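Cable Handling and Stowage, Handout 5: Coiling, Bends and Strain
Bench Practice course, G. Gisler
March 2018

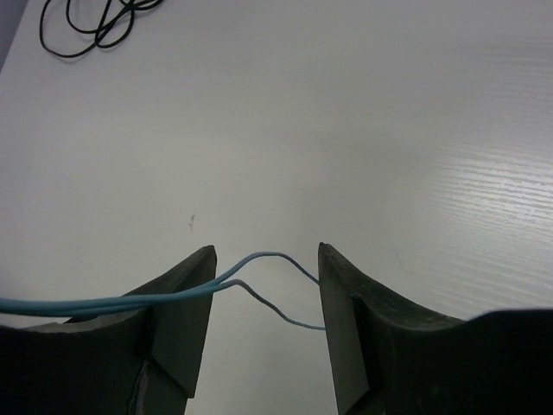

Fig. 1. Light blue cable across a white tabletop; black cable in loose loops, upper left.

1. Scope

This handout covers flexible cables of the kind kept at the benches: signal leads, network patch leads and low-voltage supply leads. Mains extension cords on drums are covered in Handout 13. Read sections 2 and 3 before the practical session and bring a lead of your own, at least two meters long.

2. Terms

Set: the curve a cable keeps after it has been stored in one shape. A cable with set will not lie flat on a bench without being held.

Bight: a slack part of the cable between its ends, curved back or humped. The upper strand in Fig. 1 rises in a low hump of this kind, while the lower strand runs in a shallow S.

Crossing: a point where one strand lies over another. A crossing adds height and carries the load of anything placed on it.

Tangle: two or more loops that pass over each other in no fixed order. The black cable in Fig. 1 is an example.

Bend radius: measured to the inside of the curve. For the leads used in this course, take four times the outside diameter as the minimum at rest and eight times while the cable is being pulled.

3. Over-under coiling

Hold one connector in the left hand with the tail pointing toward you. Make the first loop in the usual way, palm up. For the second loop, turn the right hand over so that the cable passes behind itself. Alternate to the end. Each reversed loop cancels the twist put in by the loop before it, and the finished coil can be thrown out straight.

Loop diameter for bench leads is 400 mm, less for leads under one meter. Secure with a hook-and-loop tie at one point only. Do not wrap the tail around the coil.

4. Clearing a tangle

Find both ends first. Do not pull on either. Open the loops outward from the middle until every crossing can be seen, then pass the shorter end back through the crossings one at a time. Pulling closes the loops and takes the cable below its minimum radius, usually at a point hidden inside the bundle.

If the jacket shows a flat spot or a whitened line after clearing, tag the lead and put it in the Cleltis tray for testing.

5. Two strands laid together

Parallel runs separate wherever tension differs between them. To keep a pair together across a bench, fix both strands at the same points and take up the slack toward one end. Check crossings last.

6. Practical

Work in pairs in Room 439. Coil and release the same lead three times, once by simple wrapping and twice by over-under. Sketch how it lies after each release and mark any bights and crossings. Hand in the sketches with the Iltatance sheet.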